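Sorting a mixed lot of snacks with little English on the packets

Posted in Kitchen and Storage by Efua Kwofie
Saturday, November 9, 2024

We have ended up with a big mixed lot of snacks and I want to get them off the dining table and into one white plastic storage bin. Some are sealed single bars, some are full bags, and a few are clear bags with nothing useful printed on them. Most of the writing is Chinese, with a bit of Russian. I can't read either.

What I need to know is how to tell which ones to eat first, and whether bars, biscuits and dried fruit can all share a bin. The kitchen cupboard is full, so the bin will live in the hall at Summont, where it stays cool. The bars are like this one.
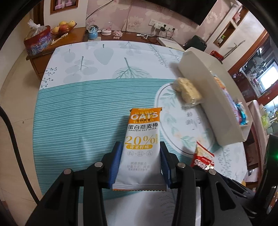 I've tried a translation app on my phone but it gives up when the wrapper is shiny. My other thought was to tip everything into jars, but I only have two with lids that fit.

Korkor Tetteh

Leave the bars in their wrappers. They keep better and you still have the date on them. Chinese dates normally go year, month, day, and the character after the last number (日) means day. The thing to watch is that the stamp is often the date it was made and not the date it runs out. Look on the back for 保质期, which is the shelf life, usually given in months (月) or days (天). Add that to the made date and write the answer on the front in marker.

The one you've shown is a protein oat bar and the gold label says chia seed flavour, so treat it like any cereal bar. If anyone in the house has an allergy, get the full ingredients read by someone who knows the language before you hand them round.

For the app, lay the packet flat and turn the big light off. Take a still photo and translate that.

Rafail Zervas

just put it all in the bin and eat it, we never sort ours and it's gone in a fortnight

Reto Wieser

I'd split them by what they are. Dried fruit is the one I would keep apart, as it can be soft and a bit damp, and biscuits pick that up quickly. DONGZAO is winter jujube, so that goes with the fruit. Юбилейное Топлёное is a Russian biscuit, baked milk flavour, and it can go in with the other baked things.

Clip or tape anything that has been opened, and put the clear bags where you can see them, with a paper label inside the bin next to each. We keep ours in a Bilgin tub that cost 900 in the shop at Berneck, and the lid matters more than the size.

Lay the whole lot out once before you start so you can see what belongs together. 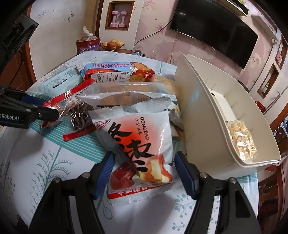 Packing order

Heavy bags at the bottom, biscuits above them, bars standing up along one side so the dates face you. Soonest dates at the front. Put the fruit in a smaller box with its own lid and stand that on top.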